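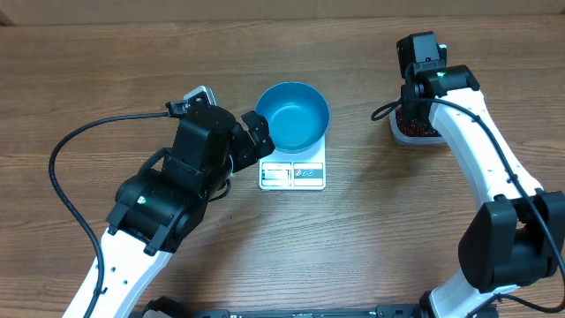
1/ Feijão de molho, do jeito que faço em casa

Andor Oláh @andorolah · 5 Jan 2022

Comprei um saco de feijão vermelho na Jakby em julho e só agora cheguei ao fundo. Feijão guardado tanto tempo pede mais molho e mais fogo. Vou contar como faço.

2/ Peso sempre seco. Para duas pessoas uso 243 g, que é o que cabe na minha panela pequena sem transbordar. Já usei xícara, mas a xícara da Ernia e a da minha mãe não batem. 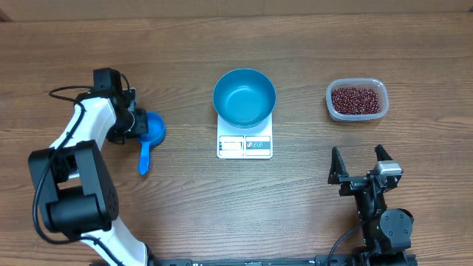
Depois de pesar, escolho os grãos num prato claro. Saem os quebrados, os furados e alguma pedrinha. O da Jakby vem limpo, o da feira nem tanto.

3/ Água fria, três dedos acima do grão, de um dia para o outro. No verão deixo na geladeira. De manhã jogo a água fora e lavo de novo. Minha vizinha da rua Echeverría cozinha na mesma água e não abre mão disso.

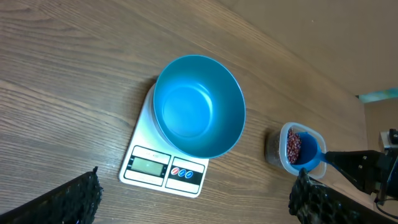 Sal é a parte que mais gera briga. Eu ponho no molho, uma colher rasa, e mais um pouco no fim. Também peso o sal quando faço para muita gente. Com a tigela azul vazia em cima da balança branca, aperto a tara e começo do zero. Serve para farinha e arroz também.

4/ Cozimento: panela comum, fogo baixo, louro, meia cebola. Começo a provar com 50 minutos. Na pressão são 30, contados depois que ela começa a chiar. Fervo forte nos primeiros 10, isso no feijão vermelho não dá para pular. 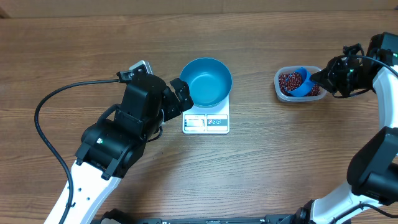
5/ Para guardar

Congelo em potes pequenos, com caldo cobrindo o grão. Escrevo a data na tampa. Descongelo na geladeira, de véspera.

6/ Me perguntaram do tempero: alho, cominho e um pouco da páprica da Utorum. Refogo à parte e junto nos últimos 5 minutos.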